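Speaker notes, Sellura gripper trials, session 2

Good afternoon. The Buduven programme compares two types of jaw on one bimanual cell, under one controller. Each type was given 400 attempts at picking up household objects, with the arms, cameras and lighting left unchanged. Clocks were chosen for their awkward shapes.

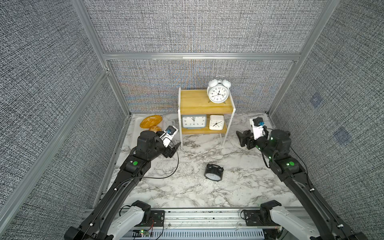 Why not use a separate cell for each type of jaw?
A second cell would bring its own calibration errors, and these could be mistaken for a difference between the jaws.

Pause before the next slide. Remind the audience that the Suvusari jaws open 10 mm wider than the Stöckli pair. On a crowded shelf the extra width is a mixed benefit.
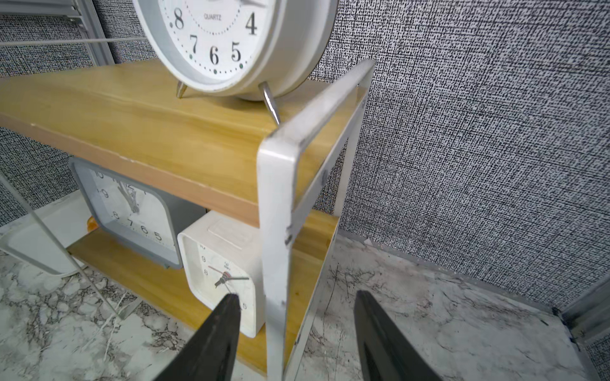 The wider pair must therefore approach more slowly, and 38 attempts were stopped by the force limit. Full tables are in the October report. Allow two minutes for questions on wrist cameras, then move to costs.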